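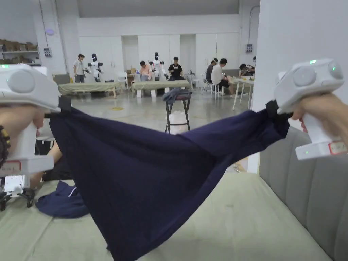

Folding station hand grippers: the questions I get asked most

I look after the handheld gripper pairs at the Overgaard room, and I end up answering the same things over and over, usually while I'm holding a screwdriver in my teeth. So I've written it all down. If your question isn't on the page, come and find me (mornings are best, I'm at the bench by the Narkier cupboard) or ask Kwabena Ayaaba, who knows the charging side far better than I do.

– Deolinda Matos

How do I start a pair up in the morning?

Take both grippers off the dock, left one first, and switch them on at the same time. Mine is a superstitious order, I'll admit, but the left one is the one that hosts the pairing and it likes a head start. Wait until the green lights stop blinking. Then squeeze each handle fully closed and let it fully open, 2 times each side. That sets the open and closed ends of the jaw travel. If you skip it, the recording will say your jaws are half shut when they're wide open, and I'll be the one throwing your morning away.

How long does a battery last?

A full charge gives you 170 minutes of folding on the packs we have now. I swap at lunch whatever the level says. Please don't run them flat to "use it all up" – that's advice for a phone from when I was in school.

The cloth keeps slipping out of the jaws. Is the gripper broken?

Probably not! Nine times out of ten it's lint. Dark cotton is the worst for it, it packs into the tread on the jaw pads and after an hour you're trying to hold a T-shirt with two bars of soap. Close the jaws on a strip of masking tape, peel it away, do it again with a clean bit. Once a day, go over the pads with a damp cloth and let them dry before you pick anything up. No alcohol on the pads, please. It makes them shiny and then they really are broken.

If they're clean and it still slips, look at how you're pinching. You want the corner of the fabric well inside the jaw, and a bit of slack between your two hands. Pulling a garment drum-tight feels neat but all that pull goes straight into the tips.

When do the pads get replaced?

I change them at 30 hours of use or when the tread is smooth, whichever comes first. There's a bag of new ones in the Drostwood drawer. Two small screws, slide the old pad forward, slide the new one back until it clicks. Always do both pads on a gripper together. I once did one and left the other, and spent a whole afternoon chasing a jaw that closed crooked.

Do I have to recalibrate after changing pads?

Yes, sorry. New pads are thicker, so the closed position moves. It's just the open-and-squeeze routine from the start of the day, plus a check against the gauge block. Closed on the block, the reading should land on the line marked on the card. If it doesn't, try again with a lighter hand before you come and get me.

Can I swap a left for a right?

No. They look like twins but they're set up for their own side, and the software will happily mirror everything you do. We lost 247 folds in January to exactly that. Check the label on the handle against the sheet on the dock, every time, even if you only put it down for a minute.

What should I wear?

Anything comfortable. Loose cuffs are the one thing I'd roll up, they get caught in the jaws when you cross your hands over for a sleeve fold. Hair back if it's long. And wipe your hands before you start if you've just put lotion on – the handles get slick and the labels come off.

What do I do with the garments between takes?

Shake them out and drop them in a heap at the side of the table. A messy heap is what we want, so resist the urge to be helpful and stack them. Finished ones go away from the folding area so they don't sneak back in.

I dropped one. Now what?

Tell me! I won't be mad. Don't just wipe it off and carry on. Switch it off, look for cracks in the housing, and wiggle the jaws gently with your fingers. Then it goes on my bench, not the dock, with a note saying which corner it landed on. Kwabena opened one up last winter that had passed every check and found a battery clip hanging by a thread.

The lights are green but nothing is recording. Help?

Green only means the gripper is awake. Check that the session is open on the laptop and that both sides show up in the list. If just one does, switch both off, count to ten, and start over, left first. If neither does, it's the Wastcombe router again. Unplug it, plug it back in, get yourself a coffee.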